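Our Corner: the produce stand and the basket

By Szymon Wieczorek
Mon 12 August
18 comments | 94 shares

Many of you asked me what happens at the produce corner of the Rojanasak practice shop, and how we like the shopping to be done there. I promised to write it down properly, so I do it now, with the help of Boonmee Rungrueang, who arranges the stand. 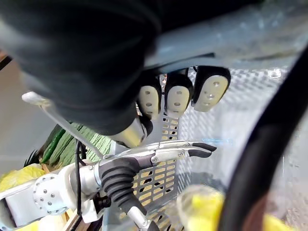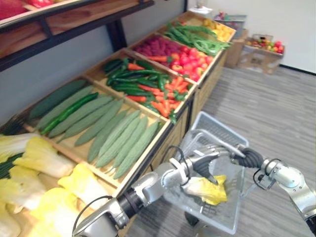
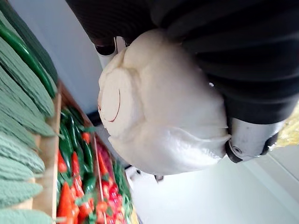

SHOP FLOOR NOTES

The stand is wooden and it has a row of four shallow crates. The vegetables in them are artificial. For us this is a big advantage, as the same cabbage can be put in the basket and taken out again many times and it does not lose its leaves in one afternoon. In April we still tried with real produce and the tomatoes were the first to suffer. I will not describe the smell of the second week.

Boonmee has her own idea about the order. The long things lie in the first crate, in one direction, with the tips pointing the same way. There you find the ridged pale green cucumbers, and two smooth ones next to them. She told me that when long vegetables are crossed over each other, one lifts one cucumber and three others come with it. I thought this was too strict, but I tried it both ways and I agree with her now.

The second crate is more relaxed. Dark green chillies and small cucumbers are on one side, and carrots on the other. The carrots do not stay so well on their side, and a few of them have also travelled to the third crate, where they lie between the raspberries and the tomatoes. Please bring them back if you pass by. The fourth crate has the long green beans and some yellow fruits at the far end.

The napa cabbages are in a heap at the near end of the stand. They are the bulky ones, and I would like to say some words about them, because most questions in the letters were about leafy vegetables.

A cabbage should go into the basket early. It is wide and it makes a good floor for the smaller things, but if you keep it for the end, it sits on top of the tomatoes and the basket becomes difficult to carry. Lower it down slowly and let go only when it touches the bottom. Hold the basket by its metal handle with the other hand, so it does not swing away from you. I know it sounds simple. Still, last month I saw one cabbage go past the basket and under the shelf, and it took us a long time to get it out.

Then we come to the bags. For round and heavy things we like a white plastic bag with a knot. Gather the plastic first, press out the air, and tie close to the thing inside. When the knot is made too high, the contents roll from one side to the other. Boonmee ties closer than I do and her bags are the better ones. She also asks that you take hold of the bag itself and do not pull it by one loose corner, for the plastic is thin.

At the end of the session everything returns to its crate. I start with the cabbages and finish with the raspberries, which are small and like to hide. Boonmee starts with the raspberries. We have discussed this more than once and we continue to do it in two ways.

Some short answers to the rest of your letters:

The list. The printed shopping list from Trula is on sheet 445. The older sheet has onions on it, and we do not have onions, so please throw it away.

The crates. They can be lifted out for cleaning. Wipe them with a cloth that is only a little damp, and let them dry before the vegetables go back.

The new items. We ordered a box of aubergines and garlic from Omeck. The order number is 1103, if somebody from the office is looking for it. I don't know yet in which crate the garlic will live, and I am open to suggestions.

The next item in this series will be about the shelf above the stand. It has red produce on the top board and I have received two complaints that it is too high.

Write to the Our Corner desk at Rojanasak | Back to top
© Rojanasak Practice Shop Newsletter. All rights reserved.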